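Ticket 133: Gripper closes late when a remote-control demonstration is replayed

Status: Resolved
Product: Trondora recorder
Site: Stutbridge, bench 6
Opened by: Hongmei Dong
Assigned to: Engelbert Haslinger
Opened: November 24, 2023

Description (Hongmei Dong)

We are recording pick-and-place demonstrations by remote control. The operator drives the arm with an Urnum hand controller and squeezes the trigger to close the fingers. The object is a rubber turtle with a rounded shell. The task is to approach it, close on it, lift it and put it down a short distance away.

While the operator is driving, everything behaves. When we replay the saved demonstration on the same arm, the arm follows the path well but the fingers close late. Sometimes they are still open when the lift starts, and the toy stays on the table. Sometimes one finger lands on the shell and pushes the toy away.

This started after we updated the recorder. Demonstrations from before the update still replay correctly.

Steps to reproduce

1. Start a new session with the default settings.
2. Drive the arm to the toy, close, lift, place, open.
3. Stop and save.
4. Put the toy back on its start mark and replay the saved file.

Expected: the fingers close before the lift.
Seen: the fingers close during the lift, or after it.

Attachment 1

The blue gripper is the one we use for the setup check at the start of each session, so I am including it in case the mounting or the wiring matters to you.

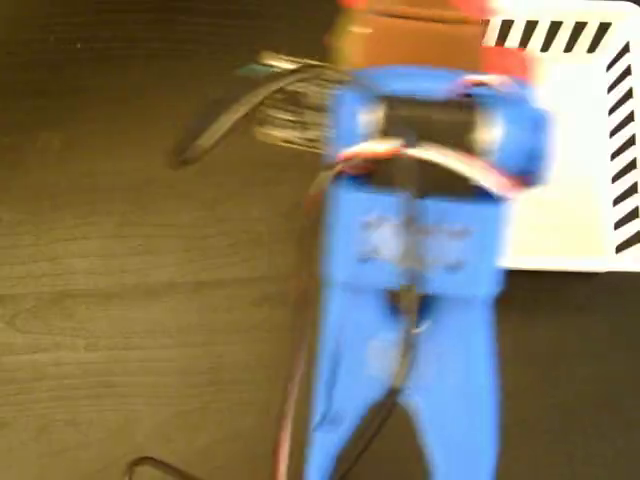 Blue gripper in motion over the table. Striped white sheet at right, cables at left.

Reply 1 (Engelbert Haslinger)

Thanks for the report. Before I look at the files, please check the following and write back with the results.

Is the toy on its start mark to within a finger width? A badly placed toy gives the same symptom.
Does the gripper close late with no object between the fingers?
Is the trigger set to "position" or to "switch" on the Controller page?
Are the arm and the gripper on the same USB hub?

Please also attach one good session file and one bad one.

Reply 2 (Hongmei Dong)

Start mark: checked, and I taped a new one to be sure. No change.

Empty close: yes, it is late there too. I filmed the trigger and the fingers together on a phone. Live, they move together. On replay, the fingers lag behind the arm by an amount I can see by eye.

Trigger: set to "position". I tried "switch" and it made the problem worse, because the fingers then slam shut at the wrong time.

USB: the arm was on one hub and the gripper on another. I moved both to the same hub and recorded again. The lag was still there and looked the same.

I also ruled out finger wear. We had a loose pad in April that slipped on anything round, and for a while it looked like a timing fault. I went over the pads and the screws on the red fingers and nothing moves. When the operator is driving, contact with the shell is where it should be. 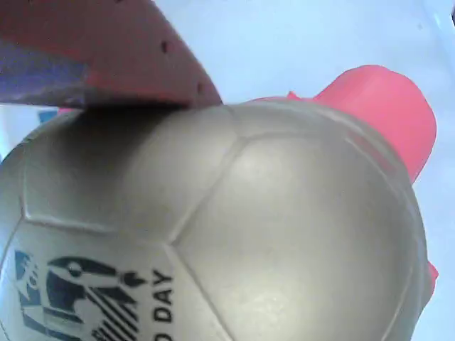

Pressing on the toy from above is something we allow in the demonstrations, by the way. Some operators steady the toy with one finger before they turn the wrist and grip. If the timing is off, that kind of demonstration replays worst, because the push comes after the arm has begun to move sideways. I have marked those files "steady" in the notes field so you can leave them out.

Both session files are attached. The bad one has 900 samples in it. Operator for both was me.

Reply 3 (Engelbert Haslinger)

Files received. The arm positions and the gripper positions are stored as two lists with their own time stamps. In the good file the stamps match. In the bad file the gripper stamps trail the arm stamps by up to 133 ms. The lag is small at the start of the session and grows after the first long pause.

That points to the gripper queue. The recorder stamps a gripper reading when it takes it off the queue, and the queue is not being emptied while recording is paused. Everything waiting there gets a late stamp when you resume.

Do you pause between approach and grasp?

Reply 4 (Hongmei Dong)

Yes. We hover next to the toy, pause, look at the wrist view to line up the tip, then resume. New operators do it on almost every attempt. I had not connected it with the fault because the update notes say pausing is safe. 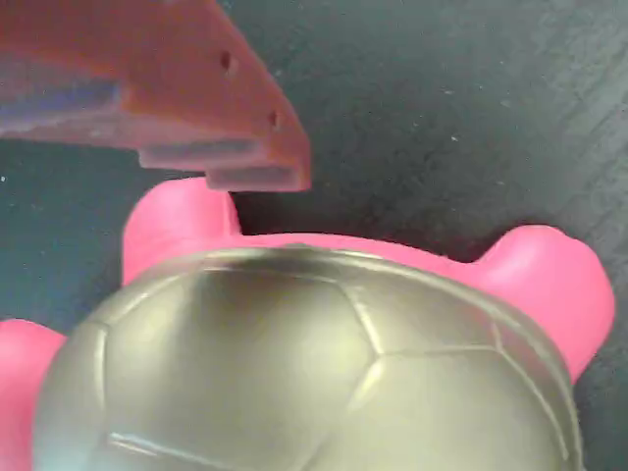 Finger above the turtle, tip close to one of the front legs.

I recorded one demonstration straight through with no pause and it replayed correctly. Then I recorded one with a long pause at the hover and it failed. I repeated the pair with the same result.

Reply 5 (Engelbert Haslinger)

That matches what I see here. Until the fix is out, please do this:

1. Open Settings, then Recorder, then Queue.
2. Turn on "Clear gripper queue on resume".
3. Save and restart the recorder. The setting is not picked up until you restart.
4. Record a short test with one pause in it and replay it before you start on real demonstrations.

Keep the trigger on "position". Do not edit the stamps in the old files by hand. The lag is not constant within a session, so shifting the whole list will fix one part and break another. I will send a small script that matches the gripper readings to the trigger log.

Reply 6 (Hongmei Dong)

Setting changed, recorder restarted. The test with one pause replayed correctly. I then ran a normal session with two operators, including one who pauses a lot, and the fingers closed before the lift each time.

One thing I noticed while testing: if you pause with the fingers open in front of the toy and touch the trigger before you resume, that touch is thrown away. It is fine for us, but it should be in the manual.
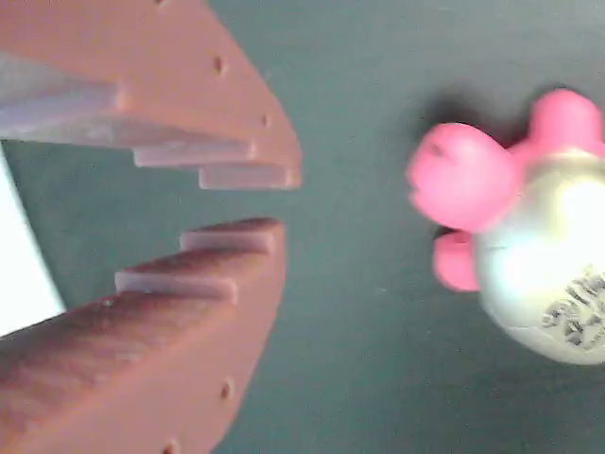

Resolution

Cause: gripper readings held in the queue during a pause were stamped on resume.
Workaround: "Clear gripper queue on resume" turned on, recorder restarted.
Fix: readings will be stamped on arrival. Passed to the Marinescu build team.
Repair script sent to Hongmei Dong. It recovered 99 of the affected demonstrations. Those marked "steady" will be recorded again.
Manual: note added on trigger input during a pause.

Closed by Engelbert Haslinger. Reopen this ticket if the lag comes back with the setting turned on.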